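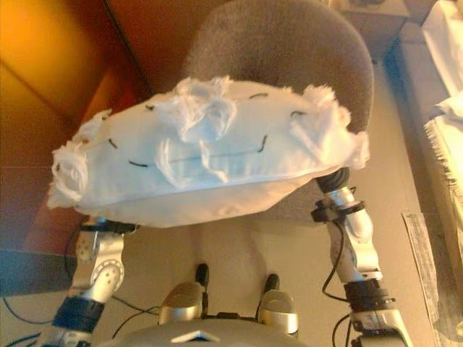

Section 4. Working with soft goods in furnished rooms

Applies to all two-armed Pitley units at Driltstead and Oltstead. Revised 8 November 2020. Replaces the loose sheets taped inside the cabinet doors – throw those out.

Read section 3 first (power, e-stop, start order). Nothing in here overrides it. If the two disagree, section 3 wins and please tell Hjalti Grímsdóttir so the text gets fixed.

4.1 What counts as soft goods

Pillows, cushions, throws, blankets, plastic bags, covers, anything with a fringe. Anything that changes shape when you squeeze it. Stuffed toys too. Not books, not boxes, not shoes (section 5).

Items with stitching coming up or fiber pulling out can be used, but log them as worn. Loose fiber finds its way into finger joints.

4.2 Before power

1. Walk the room. All of it, not just the side you came in on.

2. Keep-out distance is 60 cm from any point the hands can reach, arms fully out. Measure from the fingertips. People measure from the shoulder and get it wrong.

3. Check the cables. Slack along the outside of each arm is normal and needed, the arm can't turn over without it. What you don't want is slack that can hook a chair foot or drop between the fingers. Move the arm by hand through its whole reach, brakes released, and watch where the loops go.

4. Floor cables: run them to the side the operator is NOT standing on. On carpet, lay them flat. Don't push them under a rug or mat, they get stepped on there and you can't see the damage.

5. Furniture stays where it is unless it's inside the keep-out distance. We want ordinary rooms. Chairs on wheels: lock or block the wheels. A rolling chair counts as a moving object, and the rules for moving objects are a lot stricter (section 7).

6. Look at the light. Strong glare from one side washes out the head camera on that side, and depth on pale carpet goes bad before the color picture looks bad. Pull a curtain halfway. Check both wrist views too.

7. E-stop in hand. Not on the table, not in a pocket.

Note: if you're setting up alone, stop after step 6 and wait. Two people for power-on, always.

4.3 Lifting and holding

1. Approach from both sides at once, hands level. Fingers open wider than you think you need.

2. Support from underneath where the item allows it. Pinching the top of a pillow gives you a nice grip on the cover and none on the filling.

3. Force limit for soft goods is set in profile 519. Load it before first contact. Don't edit it. If the item slips, change the grip, leave the profile alone.

4. Hold in front of the torso, clear of the head camera if you can. A large item will cover a good part of the view anyway. When it does, slow down, and the second person calls out distance to the nearest furniture.

5. No holding above head height of anyone seated in the room.

6. Put down, don't drop. Dropping is allowed only for bags and only below 300 mm.

Caution: a pillow between two hands hides both hands from anyone standing in front. Never reach over or under it to "help". If it's going to fall let it fall.

Caution: fringe, tassels and loose thread can wind around a finger joint faster than the torque limit notices. Keep fringed edges turned away from the hands at the start of a run. If a thread wraps, e-stop first, then cut. Do not pull.

4.4 Items on the floor

Floor work has its own set of rules mostly on account of the legs.

1. Legs in the rest position, leg drives locked. Confirm on the pendant, then confirm by pushing on the shin. Both.

2. Feet may be near the item or against it. They may not be on top of it. A foot on a bag means the arms pull against the robot's own weight and you'll trip the shoulder limits.

3. Bring hands in from the sides, outside the feet. Check that neither arm has to cross a leg to reach.

4. Keep arm cables outside the arms, away from the legs.

5. Thin plastic: aim for folds or handle loops. Flat stretched plastic is nearly invisible to the depth sensor. Go by the color view.

6. Items against a sofa or chair base – slide out toward the robot before lifting. Fingers don't go under upholstered furniture, ever.

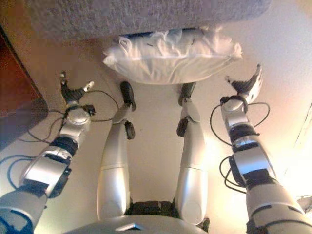
4.5 Wrist camera checks

Fabric hanging close to the hand is the main reason people lose track of where the fingers are. The wrist camera sees cloth and not much else, shadows go dark, and stand or stool legs behind the cloth show up late.

1. Before moving in, find one fixed point in the wrist view. A leg, a seam crossing, a corner. Say it out loud to the second person.

2. Move in at creep speed. Creep is a separate button from slow. Slow is not creep.

3. If the fixed point dissapears, stop. Back out the way you came in. Don't feel your way round.

4. Watch for thin wires or cords near the floor. They don't read as obstacles. Treat every one as live until someone has followed it to its end by hand.

5. Loose strands that blur mean something is moving, either the hand or the cloth. Wait until it's still before closing the fingers.

6. Keep the finger away from the feet of any stand. A nudge at the bottom moves the top more than you'd expect, and the top is where the cloth is hooked on.

Note: dust on the wrist lens looks a lot like dim fabric. Wipe between sessions. Dry cloth only, the coating on the March lenses comes off with alcohol.

4.6 Stop rules

Stop, hands open, power to hold, if:

– anyone enters the keep-out distance, for any reason
– either hand is out of sight of both people for more than four seconds
– a cable goes tight
– you smell anything
– you're not sure

No write-up needed for stopping. Write-up IS needed for carrying on when you should of stopped.

4.7 After the run

1. Hands open, arms down to rest, then power off. In that order.

2. Pick fiber and lint out of the finger joints. Tweezers in the top drawer, Oltstead keeps theirs with the spare fuses.

3. Check the cable clamps on both arms. Tabs seated, no play.

4. Log the items used, with condition. Worn, torn, fine. One word is enough.

5. Pack the soft goods in the closed bin. A bin takes some 300 liters, don't overfill or the lid pops and somebody trips on it.

6. Sign the sheet. The person on the e-stop signs too. Þórarinsdóttir checks these at both sites and will send it back with one name missing.

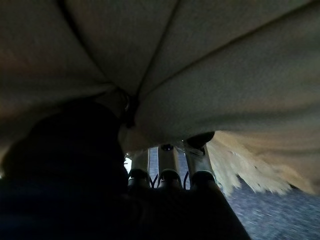
Can one person run a soft-goods session if the arms are already powered?

Two people are needed the whole time the arms have power, breaks included. If one has to leave the room, put the arms in rest, power off, and start again from 4.2 step 7 when both are back. If anything in the room was moved in the meantime, start from step 1.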